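The Second Life of the Office Kitchen

November 26, 2021

When Deken reopened its main building in October, the first complaints had little to do with desks or parking. They were about the kitchen. The coffee was stale, the dishwasher smelled, and half the mugs had gone missing over a year and a half of empty floors.

The company makes door fittings and has 200 people on its payroll. Before the shutdown, most of them ate lunch in the building. Now 84 come in on a normal weekday, and the old cafeteria contract no longer makes sense. Deken let it run out and put the money into four small kitchens, one on each floor.
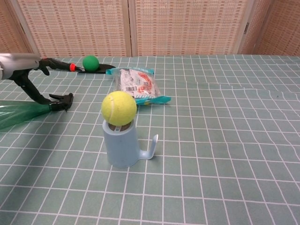
The change costs less, but it moves a lot of work onto the staff. Someone has to wipe the counters and throw out old milk. At Deken that job rotates by team, and a sheet on the refrigerator shows whose week it is. Sales has missed its turn twice.

Olszewski, a printing firm across the river, went the other way. It kept its cook and cut the menu to two dishes a day, one of them always soup. Lunch is served for 45 minutes, and people who come late get bread and cheese. The managers say the short window has brought back something they had missed – departments sitting at the same tables.

Clenum, which designs office interiors, now gets more requests for kitchens than for meeting rooms. Its standard plan calls for a long counter, two sinks and seats for 14. The second sink is the part clients try to cut first, and the part they ask to have put back later.

Dishes are a smaller matter, but they cause more arguments. Some offices have asked workers to bring their own cups and take them home at night. Others bought matching sets and watched them drift off to desks. Deken tried both, and has settled on a shelf for personal cups that gets cleared on the last Friday of the month.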